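How to interview a comics writer without wasting their afternoon

I've been doing interviews for my little podcast since 2016, mostly with people who write and draw small-press comics, and I get asked a lot how I prepare. So I've finally typed it all up. It's geared towards audio, but most of it works for a written piece too.

Start with the asking. Keep your first email short! Say who you are, which book you want to talk about, how long you need and when it'll go up. When I wrote to Tumelo Chauke about Skovora (still my favourite thing he's written, all 206 pages of it) I sent four lines and had a yes by teatime. My earlier attempts were great long love letters and most of them got no reply at all.

Next, read the book again. I know you've read it. Read it again with a pencil and a pack of sticky tabs, and mark the places where you wondered how on earth they got there. A panel with no words, a character who vanishes for two chapters, a joke that only works on a page turn. Those tabs are your questions. Then look up what other people have already asked, so you can skip "where do you get your ideas" and get on to the good stuff.

I write my questions on paper in two columns. The left one has the things I must ask, never more than six. The right one has spares in case things dry up. Open questions go on the left ("what was the first page you finished?") and anything with a yes or no answer gets crossed out or rewritten. 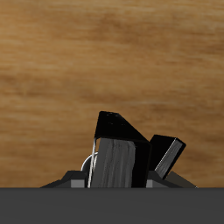

Set up your recording early, and I mean half an hour early. I use two recorders, always, after losing the whole of my chat with Tshepo Naidoo one August to a full memory card (she very kindly did it all again, and was funnier the second time). If you're meeting in person, find a corner with curtains or a sofa in it. Big hard surfaces bounce your voices about, and a broad stretch of wood grain like that, all honey and dark brown, is lovely to look at but I'd still put a folded tea towel under the microphone. Record a minute of chat about breakfast and listen back on headphones before you start properly.

Once you're going, shut up. This was the hardest bit for me. When your guest stops talking, count to 3 in your head before you jump in, and quite often they'll carry on and say the best thing in the whole interview. Scribble a note if something needs following up. And don't be frightened of going off your list. I'd planned to ask Tshepo about lettering on Hudaneck and we ended up on her gran's photo albums for twenty minutes, and that's the part listeners still write in about.

Ask at the end whether there's anything they'd like to add, and leave the recorder running while you do.

Editing: I make a copy first, then cut the false starts and most of my own waffle. For a written version I aim for 1000 words. You can tidy up the ums, but don't change what somebody meant, and check every name and title. I once spelt Strazds three different ways in one article and I still go hot thinking about it.

When it's up, send your guest the link and say thank you. Then back up the files somewhere sensible and label them with the guest's name and the book, or you'll be hunting through "recording final new 2" like I was last week.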